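The Salt Road to Vindivport

Long before the harbor had a name, people carried salt down to it from the hills at Cikville.

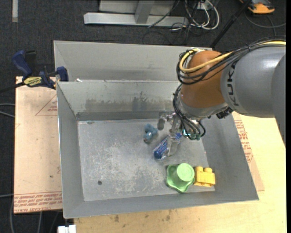

Michalis Konstantinidis doubts that the road was ever one road. He has walked it in April and in snow, and he thinks carriers picked among several tracks, depending on the mud.

The town's written history starts in 1744, when a clerk began a toll book at the Barbosa bridge. A loaded mule paid 5 coppers and a person on foot paid nothing. Many drivers unloaded before the bridge and had the family carry the sacks across. The clerk complained about it for seven pages.

The toll was dropped after 12 years. By then the Claletar ferry was taking most of the salt, and the bridge keeper had turned to selling beer.

Parts of the old paving still show above the mill. The toll book is kept at the Vindivport library, which opens it to visitors on Tuesday afternoons. The first two leaves are missing.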